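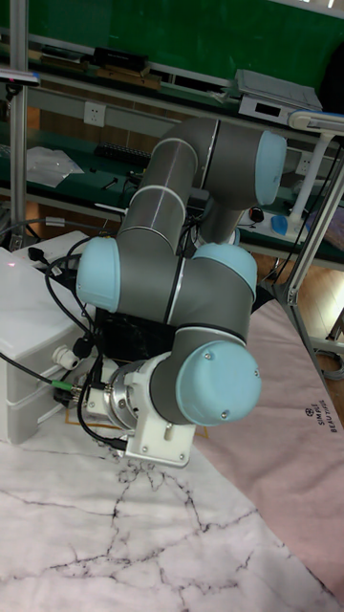
Woo-jin Ahn wrote to me after last season to say that the mixed pairs at Drodside was the happiest day's golf he had played in years, and could I please stop people taking so long over their second shots. I have kept both halves of that message in mind while putting this talk together, because I think they belong to the same subject.

(Pause here. Let them laugh if they're going to.)

So, good evening everyone, and thank you for coming out. My topic tonight is foursomes, proper alternate-shot foursomes with a partner, and how to get round in good time and still be speaking to each other in the car park. I have played in this competition with four different partners, one of whom I married, so I feel I've seen most of what can go wrong.

First point: who tees off where. Sit down together before the day, preferably with a cup of tea, and go through the card. One of you takes the odd holes and the other takes the evens, and you can't change your minds halfway round. At Drodside the par thres used to be bunched on the odds, but since the 6th was rebuilt in August it's much more even. Give the odds to whoever is happier driving over the ditch at the 1st. I say that with feeling.

(Tell the ditch story if time allows. Short version!)

Second point: whose shot is it? You would be amazed how often a pair stands on a green looking at each other. The order on the tees is fixed, so it makes no difference who holed out on the last. And a penalty stroke doesn't change whose turn it is either. If I put our ball in the pond, my partner plays the next one, poor thing. Play in the wrong order and it's two shots added in stroke play, and you have to go back and put it right before you start another hole.

Third point, and this is Woo-jin's. Walk ahead. If your partner is driving, and the marshal is happy with it, you can be well down the fairway and ready to play. We had 28 pairs out last time, and the last of them came in with the light going and the soup finished.

(Ask Yaowalak to stand up.)

Yaowalak Jaidee and her partner won the Soder Salver from the very back of the draw, and I asked her how they managed it. She told me they agreed never to say sorry. Not once, all day. If you've hit it behind a tree, your partner can see the tree. I tried it myself the following week and lasted three holes, but they were a lovely three holes.

Now, handicaps. In our event we take 50 per cent of the two playing handicaps added together, so a pair of 20 and 8 plays off 14. Please work it out before you get to the starter's hut – she has enough on her plate.

(Hold up the entry form. Spares by the door.)

Last bits of news. The autumn foursomes is on October 5, 2024, with a shotgun start, and the away fixture at Noiphan follows a fortnight later. If you haven't got a partner, put your name on the sheet anyway and we'll find you one. That's how I met Erkus the spaniel, who came with my second partner and was the better judge of a putt.

Questions now, then the raffle. Blue tickets only, please, as we found a few pink ones left over from the summer.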